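Femier Tracking Glove, Right Hand
Product Notice and Service Information

The Femier Tracking Glove records hand position for robot teaching. It is supplied with a marker cube, wrist straps and a black data cable. The total weight is 82 grams.

Notice dated Dec 16, 2018

Fodley has received reports of signal loss on gloves delivered in October. A strained cable may part from its fitting during a session. The teaching software then holds the last recorded position, and a connected robot arm may resume motion without warning when the signal returns. Of the 63 gloves delivered, 8 have been reported. No injuries have been recorded.

Owners are required to take the following steps:

Stop the arm and switch off its drive power before handling the cable.
Inspect the cable and fitting before each session.
Do not operate the glove with a connected arm until software update 2 has been installed.
Keep all persons outside the reach of the arm during restart.

Replacement cables are supplied free of charge. Requests should be addressed to Obaidul Sarkar, Customer Service. Questions concerning safe operation should be addressed to Keyvan Mousavi, Product Safety.
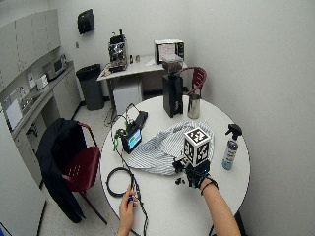

Tracking glove with marker cube; cable held in the left hand.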